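## Cloths and linens: sorting by colour before the wash 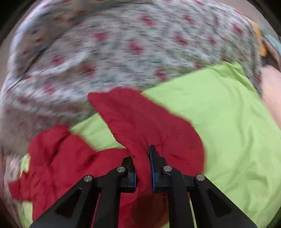 Coloured cloths and pale linens should be separated before they leave the room they were used in. The usual fault is a red cloth left on top of a green one, with both left on a light printed fabric, and the whole pile carried to the machine as a single load. Strong reds are the dyes most likely to transfer, and a pale ground shows the transfer first.

Kieran Haworth has revised the linen sheet for the Tirnonura and Lendmont houses. The main points are given below; the full sheet is kept in both laundry rooms.

**Sorting.** Lift cloths one at a time from the top of the pile. Pinch a single fold near the middle and raise it until the corners hang free. A cloth lifted by a bunched edge tends to bring the one underneath with it, and small cloths are then lost inside larger ones. Reds go in one basket, greens and blues in a second. Printed fabrics with a white or grey ground are treated as whites for sorting, whatever the colour of the print.

**Testing new cloths.** Press a damp white rag against a hem for 5 minutes. If any colour comes off, wash the cloth alone and test it again. Most of the red cloths in the March delivery from Mikkelsen needed 3 separate washes before the rag came away clean.

**Temperature.** Coloured cloths are washed at 30 degrees. Kitchen cloths that need a hotter wash should be bought in white. Prints follow the care label; where the label is missing, use 30 degrees and a short spin.

**Drying.** Shake each cloth out before hanging. A cloth dried in a crumple keeps its creases and takes up more shelf space once folded. Red cloths must not be hung over or against pale fabric while damp.

**Folding and storage.** Fold in half twice, with the hem to the back of the shelf. Table fabrics are rolled. Stacks are kept to one colour.

The linen register for both houses now stands at 2,984 items, including the printed fabrics moved across from Cirnow. Stained pieces remain on the register until they have been cut down for rags, and should be entered under their original colour. Corrections to the register go to Kieran at the Lendmont laundry room before noon.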